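# Jakico after a winter of pick-and-pack footage

I've been putting off this review because every time I sat down to write it I found another feature I wanted to try first. Jakico is a desktop tool for turning first-person video into something a manipulation policy can learn from. It does hand tracking, object tracking, automatic segmentation into short actions, and a timeline where you fix whatever it got wrong. I've used it since the fall on one project, a parcel-picking policy for the small warehouse at Prurthorpe, and I like it a lot. I'll try to be fair about the parts that still bug me.

My setup, so you can judge whether any of this carries over: Linux workstation, one mid-range GPU, 757 clips of people picking small parcels into shopping baskets. Most clips run under a minute. I work alone on the perception side and hand my output to the person who trains the policy (they have opinions about file formats, more on that below).

## Hand tracking

Start here if you only have an afternoon with the trial. The old pipeline I was using, a pile of scripts glued together with Quintero's tracker, fell over whenever fingers went behind an object. In warehouse picking, fingers are behind an object pretty much all the time. Jakico keeps a hand model going through the occlusion and gives you a confidence value per joint, so you can see exactly which fingertips it's guessing at. 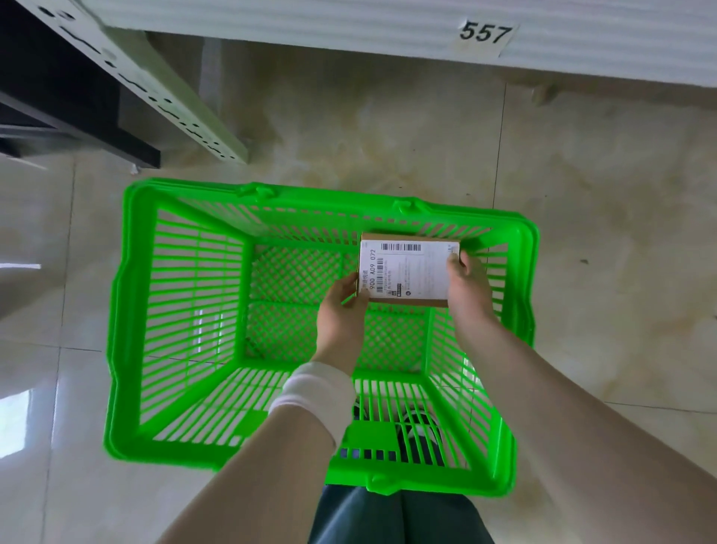
Two-handed placing was my stress test, and I went through those clips slowly with the joint overlay on. What I wanted to know was whether the contact labels would hold up while the box still hid most of the fingers. With the left hand curled under the parcel and both thumbs on top, the thumbs are the only easy points, and Jakico scored them high and marked the hidden fingers down, just as it should. It also called this a two-hand hold without any help from me. Quintero used to report one hand holding and one hand "near", which then turned into nonsense actions downstream. The green basket gave it a little more trouble. All those slats and the diamond grid let the floor through, and the default mask jumped between basket and tile until I switched the object type to "open container". After that the mask treated the whole rim-to-rim area as basket and stayed put. I wish that setting were somewhere more obvious than the third tab of a side panel!

Text is handled separately. There's an optional reader that tries any label it can find, and you can tell it which ones matter. The bold shelf tag, 557, is the kind I care about, and big black digits on white paper are easy work for it. The fine print on shipping labels I turned off completely. It slowed everything down and I don't need it, and honest masking of address text is one checkbox in the export dialog, so that's ticked too.

## Splitting clips into actions

This is the feature that made me switch. You define a short vocabulary (mine is reach, grasp, lift, carry, lower, release, plus idle) and Jakico proposes the cuts. On my clips the cuts land close enough that fixing them is a matter of nudging edges with the arrow keys. Reviewing one clip by hand used to be a coffee-length job and now I get through several before I've finished the cup.

Where it stumbles is intent. Open hands moving toward something look a lot like open hands doing nothing, and the stock model is quick to say "reach". There's a slider for how long a motion has to last before it gets a name. I have mine at 700 milliseconds, and the false reaches mostly went away. Expect to play with it. The docs suggest a lower value and I think the docs are wrong for floor-level work, where people hover a lot.

Glossy floors deserve a mention as well. Reflections between the hands can pull the object detector off target, and I got phantom objects on the tile in a bunch of clips before I found the glare mask. It's automatic once enabled. Why it isn't enabled from the start, I couldn't tell you.

The clutter filter is the other thing I'd turn on right away. You mark which classes count as pickable and everything else becomes background, so a roll of yellow tape on a shelf stays out of the target list while the small labeled boxes in the basket each get their own track. Partly hidden boxes keep their ID for a while too, which used to be a constant headache. 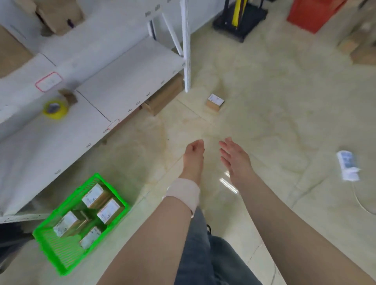

## Export, scripting, and the planner preview

Export is good and a bit fussy. You get hand poses, object poses, action labels and confidence values in one file per clip, with a plain text header. Our policy trainer wanted the timestamps in a different unit and I wrote a converter with the Python API in eleven lines. The API is a joy, really. Everything you can click, you can script, and the function names match the button names.

The planner preview was added in the last update and I didn't expect to care. It takes a labeled clip, retargets the motion to whichever arm model you load, and plays it back with collisions marked in red. It won't replace a proper simulator. As a sanity check it's terrific, though, and it has caught several clips where my basket rim was set too low and the arm would have gone straight through it.

## What I'd change

- Undo only goes back through the current clip. Switch clips and your history is gone.
- Batch jobs stop at 2000 frames per clip unless you edit a config file.
- The dark theme makes the "idle" segments nearly invisible.
- Importing a Quintero project keeps the labels and drops the notes. I lost a few I would have liked to keep.

Brillurstead, who make it, answered both of my bug reports, and one fix showed up in the next build. The other one (the undo thing) is planned for March.

If your footage is all fixed cameras and grippers, you can probably get by with something simpler. For first-person video with real hands and real clutter I'd go with Jakico again tomorrow, and I've already started moving my older kitchen clips over to it.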